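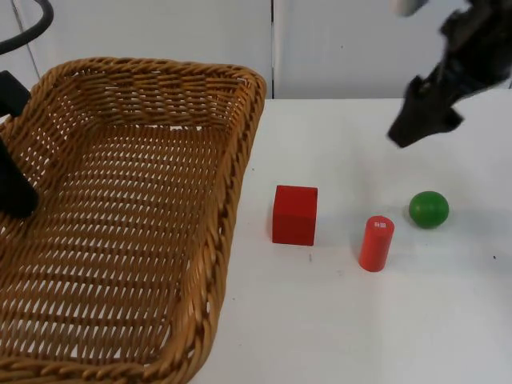

Photo: Ermelinda Fonseca

Unit 4: Basket weaves and how to read them

Reading for this unit: Kadlec, chapters 2 and 3. Bring your samples from Unit 3.

Basketry is usually sorted by how the strands are held together. For this course we use four groups: plaited, twined, coiled and wicker. Most baskets sold for household use are wicker, and that is where we start.

Stakes and weavers
A wicker basket has two sets of strands. The stakes are stiff and run from the base up to the rim. The weavers are thinner and pass in front of one stake and behind the next. In a plain weave the pattern shifts by one stake on each row. For this you need an odd number of stakes, or two weavers worked in turn. Our practice base uses 31.

Bases
Round bases start from crossed sticks. Rectangular bases are woven flat, often on a frame or in a screw block, and the corners are the hard part. If the corner stakes are too far apart, the weave opens up and the wall leans out more than you want.

Rims
A rolled border is made by bending each stake down behind its neighbors and out again. Leave at least 15 inches of stake above the last row. Short ends can't be fixed later - you would have to piece in new ones.

Soaking
Dried willow with the bark on needs days in the tank. Stripped willow needs far less. Round reed is ready soonest and turns hairy if it is left in too long.

For next time
Weave a flat rectangular base and mark where your corner stakes will go. Olga Guerreiro has the key to the soaking room. The Bruradham catalog is on reserve; look at item 382 and note which type of border it has.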